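3.2 Surface Layout and Object Placement

The household inventories collected in Grendstead showed that a shared table rarely serves a single purpose. Across 3,356 logged placements, residents returned writing tools, cups and small loose items to the same surface, and often to nearly the same spot. We therefore treated the tabletop as a set of loose zones – a back row for upright items and an open middle area for items in use. This division follows the storage categories proposed in the Trellik survey, with two changes. Containers that hold other objects were coded as one item together with their contents, and objects with no fixed place at home were coded as "unassigned" until a resident named a place for them.

The layout used for the second part of the study keeps these zones (Figure 2). Upright items stand toward the back of a light wooden tabletop, and the middle is left for handling small pieces one at a time.

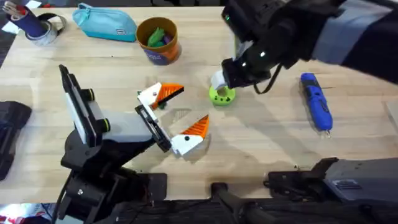 Figure 2. Tabletop layout with everyday objects, including a dark blue holder with pens and markers, an orange cup and a lime-green ring.

Items in the back row were coded by type and by the ease with which they could be reached from the front edge of the table. Pen holders raised a particular question. Because the contents stand higher than the rim, the space needed above the holder is greater than its base suggests, and a shelf that fits the empty holder may not fit the full one. The coding sheet was revised on this point, and both heights are now recorded.

Small ring-shaped and flat items were harder to classify. Residents in the Dela Peña group placed them in cups, in drawers or directly on the table, and 80 of these placements had no clear match in the original scheme. They were reviewed again using the five categories listed in Section 3.3. Placements that still could not be matched were kept in the data set and marked as unassigned.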